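Chapter 4
Pattern and the Eating Place

In the previous chapter we studied how colour changes the apparent size of a room. Now we turn to surface pattern, and to the question of why a small repeated figure can feel calm in one house and restless in another. The examples come mostly from kitchens and dining corners, where walls, tables and dishes are seen together every day.
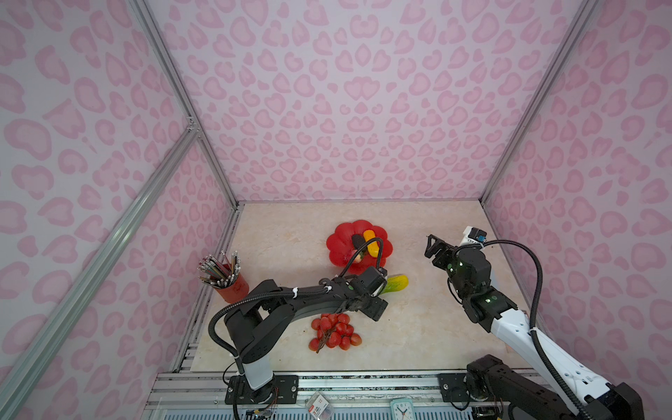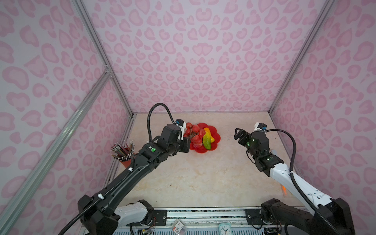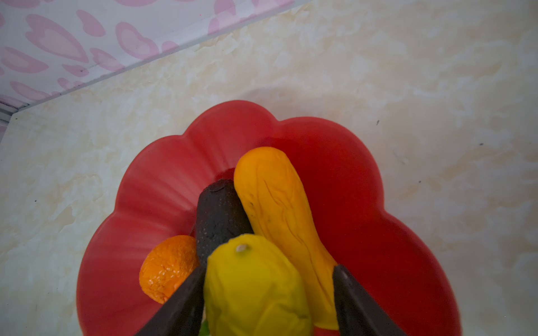 Figures 4.1 to 4.3. Figures 4.1 and 4.2: pink spotted pattern on three walls. Figures 4.1 and 4.3: red plate with a scalloped edge.

A pattern has three properties which the student must learn to separate. The first is the repeat, that is, the distance after which the same figure comes again. The second is the contrast between the figure and its ground. The third is the direction, if there is one. Stripes have a strong direction, while spots usually have very little, and the eye is free to wander over them.

The town of Plemlow gives us a useful case. In 1964 the Zorno paper works began to print wall coverings there for the new workers' flats. The first catalogue contained 15 designs, and 13 of them were small florals with a short repeat. The works believed that families with small rooms would prefer small figures. The sales books of the shop Sqalli, which served the district, show a different result. In one season it sold 759 rolls, and the greater part belonged to the two large designs.

Later writers have explained this in different ways. Some say that the florals were printed too pale and looked dirty after one winter of cooking. Others point out that the large designs were easier to join at the corners, so less paper was wasted. Both explanations may be correct, and we will return to them in section 4.3, together with the Drollora tableware that was sold in the same shop.

Before you continue, choose one room that you know well. Measure the repeat of any pattern on its walls, curtains or floor, and write down from what distance the single figure can no longer be recognised. You will need these notes for the first exercise.

4.1 The repeat and the size of the room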